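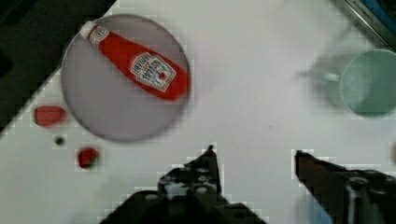

The quota at Gosside was 475 good runs a week, and what counted as good was decided two floors up by people who had never stood at the table. She had stood at it since January. She moved the arm by hand controls, it did a small kitchen chore, and the run went off to Notell, which was the name of the system and also, she thought, a fair description of its conversation.

"Set the table as a person would," said the card for the afternoon. Cloken wrote the cards. Cloken was a firm that sold instructions, and it charged by the instruction.

She read it again. As a person would. Her own ketchup lived in the door of the refrigerator and had never been laid on a plate in its life. But the start position called for ketchup on the plate, mug by the oven, strawberries to the left, and so a few thousand small decisions in Notell's head would one day include the belief that this was how people left things.

"It averages out," the supervisor liked to say. He said it about most things. He had said it about the heating.

"Averages out with what?" she had asked him once.

"With the other sites."

She had seen a picture of the Gilchrist site. They had the same plate.
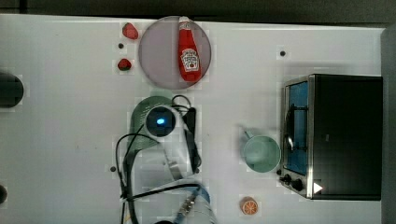 Run 284 went badly. She brought the gripper over too fast and had to back off and try again, and then she stopped with the fingers open over nothing in particular and thought about her sister's kitchen. Her sister had three kids and a counter you couldn't see. If you wanted the salt there you moved a shoe.

The button for a failed run was on the left. The button for a good one was on the right. There was no button for the one she wanted, which would have said something like: I did the job, but I don't believe it.

She pressed left and reset the start position by hand. It took longer than the run had. Resetting wasn't recorded. She had pointed this out in her second week – the part where a person comes in and puts everything back was surely the most useful thing going on in the room – and the supervisor had written it down on a yellow pad. She had not seen the pad again.

At 4:15 a message came from upstairs. Notell had passed its tidy-up test, more than 600 tries, and everybody was to be congratulated. There would be bagels.

"Where was the test?" she asked the supervisor.

"Here. Well, the table at Gilchrist."

"With the same plate."

"You want it to fail?"

She considered that. She didn't, particularly. She would have liked somebody to carry the thing over to her sister's at dinner time and turn it on and see. She thought it would look for a white table and a lavender plate, and go on looking, while the kids fed it crackers.

"No," she said. "I just want to know what we're teaching it."

"Kitchens," he said, and went to see about the bagels.

She put the mug back beside the oven and turned it until the handle matched the chart. She had 6 runs left before her shift ended. On the first of them she let the gripper wander a little on the way to the strawberries, a slow, sideways, doubtful sort of path, the way she crossed her own kitchen at night when she couldn't remember what she had gone in for.

She pressed the button on the right.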